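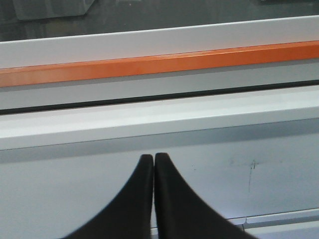
September, 4:10 pm

Back on the white panel. Plan for the afternoon was to settle where the Tredero bracket goes, which should take five minutes and has so far taken most of a month.

There is a pen arrow on the right side of the face, pointing up, with a little stroke off to the left. It is in our kind of pen and could be in any of our handwriting. I asked on the group thread what it means. Replies so far: "this way up," "center of the bracket," and "I thought you did that." I have decided it means up. The panel agrees, or at least the ledge is at the top.

The smudges around it look like older writing that somebody tried to erase. Tried the Setano cleaner on a scrap of the same sheet. It lifts pen nicely and takes the shine with it, leaving a dull patch more noticeable than the pen ever was. Put the Setano back on the high shelf. Plain alcohol on a rag did nearly as well after 2 passes and left the surface alone. Going with that, once the arrow has been copied somewhere safer than a panel.

Bracket position from the Ramasamy drawing: 85 mm down from the ledge, 150 mm in from the right. The drawing doesn't say whether the 85 starts at the top face of the ledge or at the crease underneath. I measured from the crease, then from the top, then made coffee. Sent them a question. Last time they answered with the same drawing, slightly larger.

Trim at the lower right: the strips meet at a small notch. Jallari's sheet shows one continuous strip there. Either the sheet is out of date or we have the wrong trim. Leave it alone until the bracket is settled, as I don't want two things open on one corner.

To do:
- copy the arrow into this book, with a guess
- masking tape for all marks from now on, initials on the tape
- order rags
- no drilling until Ramasamy replies, however good the mood

5:30. No reply. Drill is back in its case.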